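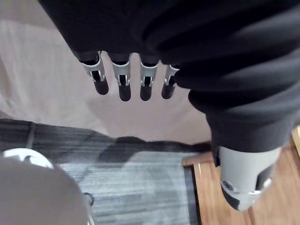
The four fingers of the hand, open, with the black fabric sleeve above. Floor of the trial apartment at Nolleo.

After the Sleeve Fault: An Interview with the Safety Lead at Amier

In January, a household robot operated by Amier failed to stop when it was told to. The robot was working in the trial apartment at the company's Nolleo site, lowering its right hand to pick up a towel. An operator pressed the stop control on the handheld unit. The arm continued downward for nearly 2 seconds before its motors were cut. No one was hurt, and the damage was limited to one fingertip pad and a shallow mark on the floor.

Amier suspended all work with fabric-covered arms the same afternoon. The suspension lasted 63 days. The company's safety lead, who took charge of the review, agreed to speak with this newsletter on the condition that the interview deal with the fault and its correction and leave individual staff out of the account.

The safety lead began with the sleeve. Amier covers the arms of its household robots in loose black fabric, partly to keep hair and clothing away from the joints and partly at the request of the residents who take part in trials. "The sleeve was treated as clothing," the safety lead said. "It was ordered, fitted and washed by the people who looked after the apartment. It did not appear on the list of parts that have to be checked before the arm is powered. In our own paperwork it had the same standing as the curtains."

On the morning of the fault, the arm was wearing a replacement sleeve cut slightly longer than the one before it. When the elbow bent past a certain angle, a fold of the fabric was drawn into the space beside the wrist joint. The joint continued to turn, but with more resistance than the controller expected. The controller was built to deal with small amounts of extra resistance by pushing harder, and it did so.

"That behavior was intended," the safety lead said. "A robot that gives up every time it brushes against a blanket is of no use in a home. What we had failed to consider was a load that moved along with the arm. The controller saw a steady resistance and took it for the weight of the towel."

The more serious matter was the delay. The handheld unit, supplied under the name Gil, sends two kinds of stop. One asks the arm to slow down and come to rest under control. The other removes power. The button on the unit was set to send the first and to send the second only if the arm had not come to rest within a fixed time. With the fabric caught in the joint, the arm could not follow the slowing path it had planned, and it spent the whole of the allowed time trying.

Asked whether the operator had acted correctly, the safety lead was direct. "Completely. The operator pressed the button at the right moment and kept it pressed. I want that on record, as the first version of the internal report used the words 'late response,' and those words described the machine. Two people in the building read them the other way. The report was corrected."

The review team went back through the arm's stored records and examined 496 stops made with the handheld unit since the apartment opened. In 8 of them, the arm had taken longer to come to rest than its own limit allowed. Each had been logged and none had been reported to anyone, since the software marked them as completed stops.

"A completed stop meant that the arm was no longer moving," the safety lead said. "It said nothing of how long that had taken. We had the evidence on our own disks - some of it for months - and we had no rule that would have brought it to a person's attention."

Several changes followed. The handheld button now removes power at once, and the brakes hold the arm where it is. The gentler stop is still available from the desk console. Sleeves are now a controlled part with a drawing, a maximum length and a stitched hem at the hand, and the arm may not be powered until the fit has been checked through the full bend of the elbow. Any stop that exceeds its limit locks the robot until a supervisor has read the record.

The immediate removal of power carries a cost, which the safety lead did not attempt to minimize. An arm that halts abruptly may drop what it is holding. "We had a long discussion about glassware," the safety lead said. "For the present, the robot does not carry glass when a resident is in the room. Some of my colleagues consider that too strict. They may be right, and we will look at it again."

The workshop firm Romar, which makes the finger assemblies, replaced the damaged pad and inspected the hand. It found no fault in the fingers themselves. Work in the apartment has since resumed with low reaches toward the floor, the same type of movement that was under way when the fault occurred. Residents have not yet returned.

"They have asked when they can," the safety lead said. "I have told them that I do not have a date. The sleeve checks have to be routine first, for every shift, including the one that starts at 6 in the morning."

Amier has sent a summary of the review to its trial partners. The full report, including the table of delayed stops, may be read at the Nolleo site on request.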